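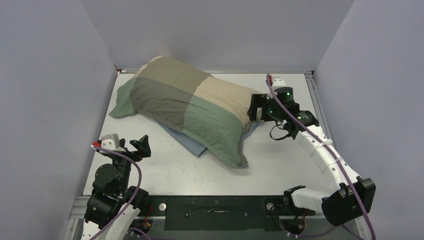

## Washing a Patchwork Pillowcase

1. Check the seams first. Stitch down any loose patch before it goes near water.
2. Test dark fabrics with a damp white cloth. If color comes off, wash the case alone.
3. Turn it inside out and soak it in cool water with 2 teaspoons of mild detergent. Old cotton can take up to 20 minutes.
4. Rinse until the water runs clear - don't wring it.
5. Roll it in a towel, press, and dry flat in the shade.

Iron on the wrong side, on low.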